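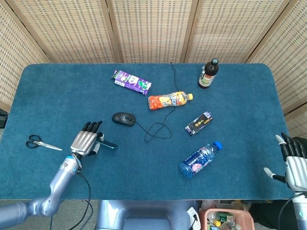

Progress report to the Sorrentino Fund
Project: Clearing and sorting small items with a two-armed machine
Prepared by: Brostix, Rukbridge
April 15, 2021

1. What this report covers

The grant pays for one question to be looked at properly: can a general-purpose robot with two arms and ordinary five-sided chores in front of it do work that a household or a small shop would pay for? We proposed two chores. The first is clearing a table of mixed objects. The second is putting stock back on a low shelf at the Priritz store in Rukbridge. This report deals mostly with the first, which has taken up nearly all of our time since January. The second has a short section near the end.

The short answer at this stage is that the machine can clear some tables, slowly, with a person in the room. It can't yet be left alone with one.

2. The table task

A run starts with a mix of things on a cloth-covered table. Drinks, small electronics and desk items lie together, some standing and some on their sides. The machine has to pick up each item and put it where it belongs: drinks to one side, electronics to the other, anything sharp left until last. The run ends when the cloth is clear or when the operator stops it.

We chose the items for their differences. A juice bottle on its side can roll when a finger touches it. A dark glass bottle standing up is easy to see and easy to knock over. A phone is thin, and its dark, glossy face gives the cameras little to work with. Scissors lie almost flat, and there is very little to get hold of except the handles. A mouse would be simple if it had no cord.

The felt cloth was added after the first weeks. On the bare tabletop, light items slid ahead of the fingers and sometimes went over the edge. The cloth holds them in place better. It also makes thin items a little harder to get under, and we have accepted that. The folding cane screen stays up around the table during runs so that people walking past don't change what the cameras see behind the work.

3. Results so far

We have logged 400 pick attempts since the work started. An attempt counts as good only if the item is lifted, carried and set down in the right place without help. An item that is lifted and then dropped counts as a failure, even if it lands where it was meant to go.

Upright bottles and cartons are the best group. The hand closes around them from the side and the grip holds. We would be comfortable showing this part to a visitor.

Bottles lying down come next. Soft plastic water bottles are less trouble than we expected, as the sides give a little and the ribs keep the fingers from slipping. Most failures here come from the approach, when the palm comes in too low and pushes the bottle away.

The phone is in the middle. When the fingers get under one long edge and the thumb comes down on the other side, the grip is sound and the arm can move at normal speed. When the grip is off center, the phone turns in the hand during the carry. We now have the arm pause after the lift and check the angle before it moves on. This costs time on every pick, including the ones that didn't need it.

Scissors are poor. The hand can pick them up by the handles if they happen to lie the right way. If they don't, it tries several times and gives up. We have a safety stop on this item and have not relaxed it.

The mouse is also poor. The body comes up without difficulty and then the cord follows, and anything the cord is touching comes with it. In a real home or office nearly every table has at least one cord on it, so we consider this the most important open problem in the project.

4. Speed

A full table of mixed items takes the machine up to 11 minutes. A person does the same table in well under one. Part of the gap is our own doing: arm speed is limited while people are within reach, and the pauses described above add up. We could cut the time by raising the limit, but we don't want to do this before the drop rate on the phone and the glass bottle improves.

For a shop, slow may be acceptable if the work is done overnight. For a home, the families we spoke to before the grant period cared less about speed than about breakage and noise. Neither group wanted to stand by and watch, and at present somebody has to.

5. Using both hands

The proposal said we would have the arms working together by this point. We are behind on this. At present one hand works while the other waits over its own side of the table, and they trade off depending on which side the next item is on. They do not pass things to each other.

The second hand matters for the cord problem. A person clearing a mouse will hold the cord back with the other hand, or gather it up first, without thinking about it. We have started on a simple version, in which the free hand presses the cord to the cloth while the other lifts the mouse. It has worked in slow trials with the cord laid out straight. It has not worked with the cord in a loop.

6. Shelf task at Priritz

We made 2 visits to the store to measure shelves and watch the evening restock. No machine has been taken there yet. The lower shelves are deeper than we had planned for, and the forearm would have to reach in past the front row to set anything at the back. Staff also told us that much of their time goes to opening boxes and flattening them, which our proposal did not include. We suggest keeping to the shelf work as written and noting the box work as something to look at later.

7. Costs and equipment

Spending is in line with the plan except for fingertips, which wear faster on the cloth than they did on the bare table. We have moved money from travel to cover replacements. No change to the total is requested.

Cables running down the outside of the forearms remain a nuisance. They have to be checked before each session, and they limit how far the wrist can turn. A tidier routing is being made up in our own workshop.

8. Next period

Work on cords will come first, with loops and tangles included from the start. We will then add 30 new items to the table set, chosen from what people really leave lying around: keys, chargers, paper cups, receipts. Paper is likely to go badly and we would like to have numbers on it.

The two-handed work continues alongside this. The first shelf trials at Priritz will be held after closing time, with arm speed kept at the present limit.

We ask the Fund to agree to one change in the milestones. The present wording calls for an unattended run on a full table by the end of the next period. We propose an unattended run on a table without cords or scissors, and an attended run on a full one. The logs for all attempts to date are available on request.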